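Tagged: Automation, Floor Care, Site Procedures
Print this page | E-mail to a colleague

Setting house rules for a mobile arm that tidies floors

By Yasir Jadoon
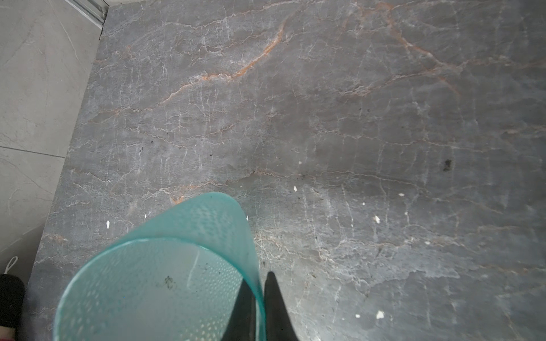
Most of the trouble we see with floor-tidying arms comes from the hour before the run starts. The arm does what it was told, and the instructions were thin. At Rurness we wrote our own rules after the first month at the Arnden building, and they have been through 13 revisions. What follows is the short version, which you can adapt to your own site.

1. Decide what counts as rubbish

Write it down before anyone starts the arm. Chips, crumbs and grit are rubbish. Anything made of fabric is not, and neither is anything with a string, strap or cord on it. Those get left where they are and logged for a person to look at. If you let the operator decide case by case, you will get a different answer on each shift.

Patterned stone needs its own line in the rules. Veined marble throws up false picks, where the arm goes for a pale mark that is part of the floor. Set the system to check a suspected fleck from two angles before it reaches down. Dark smudges go on the "ask first" list, as they may be dirt or may be a stain.

2. Handle bins by the wall, one way only

Thin plastic baskets flex. Our rule is one finger inside the wall and one outside, closing slowly, with the grip force capped at the lowest setting that holds the bin for a full slow lift. Test this on every new model of bin and write the setting on a card. Don't carry a setting over from a bin that looks the same.

See-through plastic is harder for depth cameras than solid plastic, and perforated walls make it worse. Put a strip of matte tape below the rim if your arm keeps misjudging the edge. We tried coloured tape first and it made no difference.

Never lift a bin more than half full. Empty it by hand and start again.

3. Mark level changes

Where two floor surfaces meet, treat the join as a boundary even if the step is small. Draw it on the site map, keep the wheels on one side, and don't let the arm drag anything across it. Metal trim gets the same treatment. Sliding a bin over an edge is how you chip stone, and the repair will cost more than the time you saved.

4. Keep people out of reach

Our exclusion zone is 2 metres from the base, measured with the arm folded. Mark it with cones on polished floors, where tape lifts. The operator holds the stop control for the whole run — it does not go in a pocket or on a bench. Anyone who walks into the zone ends the run, including the supervisor.

This is a site rule and doesn't replace your risk assessment or whatever your safety regulator requires. Do those first.

5. Log every run

Fill in the sheet before the arm is parked. We record start time, floor type, bin type, grip setting, anything left for a person, and any stop. The Huang sheet we began with had 29 fields and people skipped most of them. The Trilico version has fewer and gets filled in.

Read the logs on Monday morning. Look for the same stop at the same spot, which usually means the map is wrong.

6. Check the fingers

Wipe the finger pads at the start of each shift and look for grit stuck in the surface. A bit of grit will scratch plastic and polished stone alike. Replace the pads when the edge is rounded — don't turn them around.

Next revision is due in November. Send corrections through the usual form.

22 shares | 2 comments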